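Wrist fisheye: grasp planner keeps picking points on glossy tabletop, works fine in daytime

Asked by hikerbot_ee
Tags: perception, fisheye, depth, grasp-planning
Viewed 3,909 times

Using a wrist fisheye with the Givow planner, stock segmentation node. During the day no trouble. Evenings, lights on, the mask for whatever small thing is on the table bleeds into the tabletop and planner proposes grasps on bare surface. Marble-look top, pretty shiny. Tall or colored objects are OK most of the time, white stuff is the worst.

Things I tried:
- lowering the confidence threshold (worse, obviously)
- retraining on more night images, small set, no real change
- fixed exposure, but then the far side of the room goes black and localization complains

Calibration is fresh, reprojection error is fine. Is this a model problem or am I feeding it garbage? Would rather not buy a matte cloth and call it solved.

Edit: auto white balance is on, someone asked in chat.

2 answers

Answer from Eilif Engström (accepted)

Garbage in, mostly. Your auto exposure is metering the whole sensor including the black ring outside the lens circle. Ring plus dark windows = AE thinks the room is dark, pushes exposure up, table blows out. Daytime the windows are bright so it balances and you never notice.

Do this in order:

1. Make a circular mask and give it to the AE node, not just to the segmenter. Most people only mask downstream, by then the pixels are already clipped.
2. Weight the metering to the table region. Bottom of the gripper's reach, wherever your planner is allowed to grasp.
3. Log the clipped pixel fraction per frame. If it's over your limit inside the table ROI, drop the frame, dont segment it.
4. Lock white balance. Not the cause but it will bite you later.

For localization just run 2 exposures alternating, short one to the segmenter, long one to the localizer. Timestamp them seperately or the Ravinholm sync filter will pair the wrong ones. I lost a whole Thursday to that.

Then look at the planner again. Givow takes a support plane prior, it's off by default. Turn it on and reject any grasp whose contact points are both within a couple mm of the plane. Won't fix a bad mask but stops it from closing on the table.

Same kind of trouble on my side, before masking the AE:

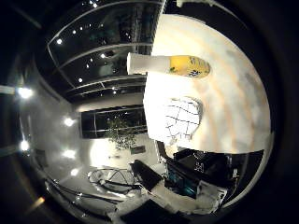 Wrist view at night, AE unmasked. Left side of the gridded white piece is nearly washed out into the table. Yellow and white container further up.

Comment from hikerbot_ee: masking the AE did most of it, thanks. Alternating exposures is still on my list. Is the clip limit per channel or luma?

Comment from Eilif Engström: per channel, any channel clipped counts

Answer from sliwinski_fan

just use the Śliwiński undistort package, it crops the circle for you. worked for me

Comment from Eilif Engström: that crops after capture, exposure is already baked in by then. Good package otherwise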